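一个三明治的保鲜期能有多长

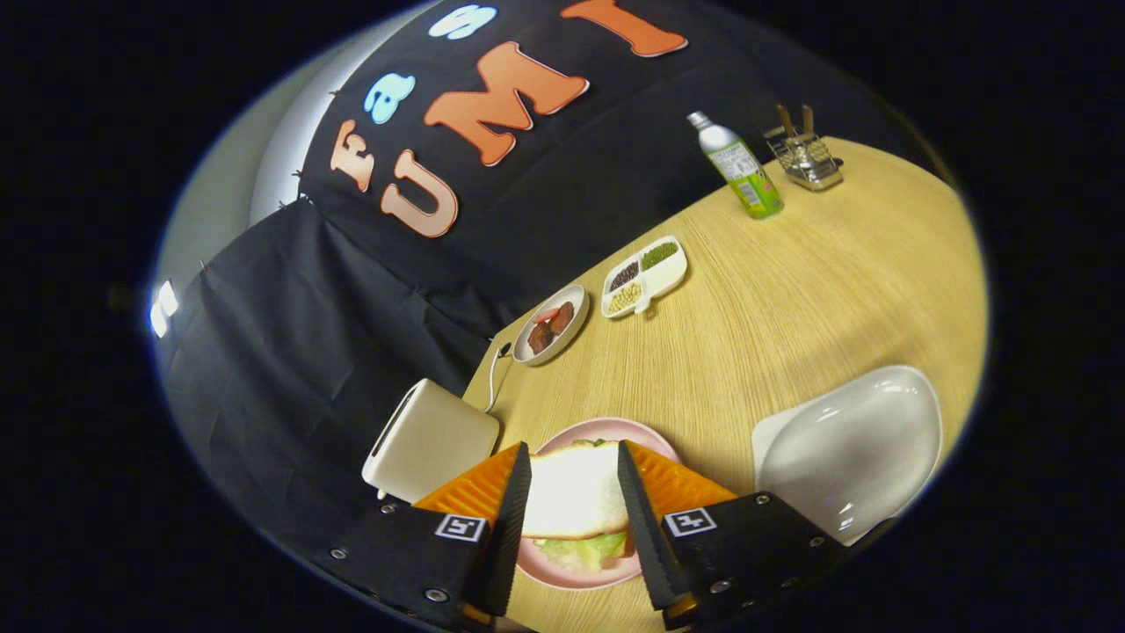 便利店冷柜里的三明治，为什么第二天吃起来总是发干？

主要是面包在低温下老化了。淀粉在冷藏温度下重新结晶，把水分挤走，面包芯就变硬、掉渣；馅料里的水又往外跑，结果是外面干、里面湿。

给出这个说法的是瓦尔泰里·阿尔托宁（Valtteri Aaltonen），在芬兰做了大半辈子烘焙，如今给几家小面包厂当顾问。他这次来，是替一家叫 Plakis 的公司讲解他们的新面包。公司说，用这种面包做成的三明治，冷藏十五天仍然“如同当日现做”。我带着这句话去见他，也带着不少怀疑。

采访约在展会附近的一间茶室。他先要了一杯不加糖的红茶，然后把宣传册推到我面前，翻到印着“十五天”的那一页。

“这句话不是我写的，”他说，“我写的版本是‘十五天内可安全食用’。市场部的人改了几个字，意思就差远了。”

我问他，差在哪里。

“安全是微生物的事，可以测。好吃是嘴巴的事，要找人来尝。你把这两件事写进同一句话，读的人就会以为都测过了。”

那么，好吃这件事测过没有？他停了一会儿，说测过一次，在三月份，请了十五个人。我问这十五个人是谁，他说大部分是公司员工。我又问他们知不知道哪一份是当天做的，哪一份是放过的。他说盘子上贴了号码，但放了十五天的那一批，包装膜上有一层水汽，“稍微留心的人都看得出来”。

这样的测试，册子里写成了“经感官评测小组确认”。

关于面包老化，阿尔托宁讲得很细，也比册子老实得多。他说延缓老化的办法无非那么几条：加酶，让淀粉不那么容易重新排列；加油脂和乳化剂，让面包芯保持柔软；再有就是提高含水量，同时把包装做严。Plakis 用的是一种复配酶，商品名叫 Vimenance，由另一家供应商提供。

“有没有用？有用。我自己切开看过，第五天的面包芯还是软的，一按能弹回来。再往后，软还是软，可是软得有点奇怪，像湿海绵，嚼着发黏。有人不在乎，我在乎。”

我说，册子上可没有“湿海绵”三个字。他笑了，说那当然没有。

册子上还有一个数字：门店报废率因此下降，每年为一家中等规模的连锁省下736箱。我问这个数怎么来的。阿尔托宁说他也问过，得到的回答是“模型推算”。至于模型里假设了多少家店、每箱多少份、原来的报废率是多少，他没有拿到。一个推算出来的数字精确到个位，读起来像是有人站在仓库门口一箱一箱点过，我对这种写法一向不太放心。

为了听听另一种意见，我后来又打电话给莱莫·萨沃莱宁（Raimo Savolainen）。他在一个不大的港口城市经营一家叫 Rondine 的三明治铺子，每天清晨切面包，下午卖完关门。Plakis 的销售去找过他，留下3箱样品。

“我做了火腿的、鸡蛋的，还有黄瓜奶酪的，”他在电话里说，“火腿的放到第四天还行。鸡蛋的我第三天就不想碰了。黄瓜那种，别提了，面包再好也架不住黄瓜出水。”

他的意思是，三明治的寿命由最短命的那样东西决定。面包可以撑半个月，生菜撑不了，切开的番茄更撑不了。要想整个三明治放得久，就得换馅：番茄换成番茄酱，生菜换成腌菜，鸡蛋沙拉里多加醋。换到最后，味道就都差不多了，酸、咸、稠。

“你去看那些保质期特别长的三明治，”萨沃莱宁说，“馅料都是糊状的。人家不是不会切番茄。”

我把这番话转述给阿尔托宁，他没有反驳。他说册子里做测试用的三明治，馅料只有熟火腿和硬质奶酪，抹的是人造黄油，没有任何蔬菜。这一点写在附录的小字里，他特意翻给我看。确实有，字号小得我得把册子拿到窗边。

那普通人在家做三明治，该怎么放？在这个问题上，两个人的建议倒是很接近。

阿尔托宁说，面包不要进冷藏室，要么常温，当天或者第二天吃掉，要么切片冷冻，吃之前再烤一下。冷藏室的温度恰好是老化最快的区间，很多人以为放冰箱就是保鲜，对面包来说刚好相反。夹了肉和蛋的三明治则必须冷藏，那就接受它会变硬一点，早些吃完。他不赞成把做好的三明治放在桌上等半天，夏天尤其不行。

萨沃莱宁的办法更像店里的规矩：黄油要抹到边，抹满，挡住馅料的水；黄瓜和番茄切好后用厨房纸吸一吸；带去上班的话，湿的东西单独装，吃之前再夹。他还说面包要用隔夜的，刚出炉的太软，一切就扁。我问这有没有依据，他说依据就是他切过的那些面包。我姑且记下，没有找到别的佐证。

包装也值得说两句。Plakis 另有一款配套的气调包装盒，叫 Tam，充入的气体以氮气和二氧化碳为主，用来压制霉菌和需氧细菌。阿尔托宁认为这部分技术是成熟的，没什么可夸耀，也没什么可怀疑。他唯一担心的是门店：盒子一旦有小的破口，气体跑掉，外表却看不出来，标签上仍印着半个月后的日期。

“标签不会知道盒子破了，”他说。

我问他们有没有统计过运输中的破损。他说第一批试销送出4000份，破损的数字公司有，他没见到。采访后我给 Plakis 写了邮件，要破损数据，也要那次品尝的原始记录。回信很客气，附了一份册子的电子版，和我手里那本一模一样。

阿尔托宁临走前，我问他自己会不会买放了十五天的三明治。

“赶火车的时候会吧，”他说，“如果旁边没有当天的。”

然后他把那本册子收回包里，又想了想，拿出来留给了我。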